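The Case for Building It Yourself, Badly at First

September 22, 2019

I have a soft spot for useless projects, and teaching a robot arm to pull the processor out of an old desktop is near the top of my list. Plenty of people at our shared workshop in Endbridge have asked why anyone would bother. I think everyone with a bench and a few free evenings should bother, and I'll try to say why.

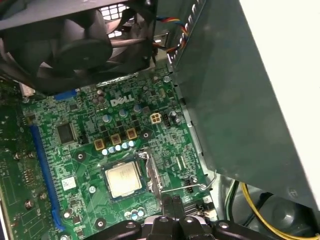
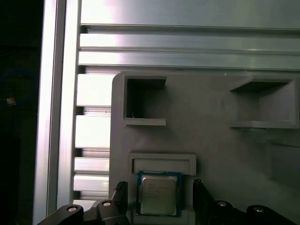
The chip still in its socket on the Dell board (first picture), and a processor in the gray printed nest (second).

The computer half of this hobby is the cheap half. Dead office desktops are everywhere, and each one is a fine little obstacle course – levers, loops of wire, sheet metal exactly where you wanted to put a finger. You and I reach past all that without thinking. Try to write down how you do it, though, and you'll be at it until December! How far do you lift a retention lever before you let go? Which way does your wrist turn? I had built 1775 lines of code before I noticed I was still guessing at that.

And then there's the fixture, which is the part I love most. Ours is 3D printed and sits on an aluminum extrusion frame, and it went through a lot of versions before the pockets were where the arm could get at them. People tend to treat fixtures as a kind of cheating, as if a clever enough robot shouldn't need a special place to set things down. I couldn't disagree more. A carpenter has jigs, a baker has tins, and a gripper with two skinny fingers deserves a nest with a good raised rim. Printing one costs next to nothing, and a bad one teaches you more than a week of reading.

The standard objection is money. A club in Torkcombe told me they'd looked at a packaged cell from Hwang and given up on the whole idea when they saw the price. That's a shame, and it's backwards. Start with the fixture! Our frame and printed parts came to around 400 dollars, and they'd be worth having even if you did all the moving by hand.

The other objection is that factories solved this ages ago. Maybe so, but factories get the same part in the same spot all day long. A workshop gets whatever came in the door. I've kept a log for our project, which we call Dulby, and it's up to 146 attempts now, with notes on nearly every one. It's the best reading I own – cranky, repetitive and full of small discoveries about plastic and springs.

So find a junk computer, take the side off and have a good long look at the socket. Then go print something to put the chip in.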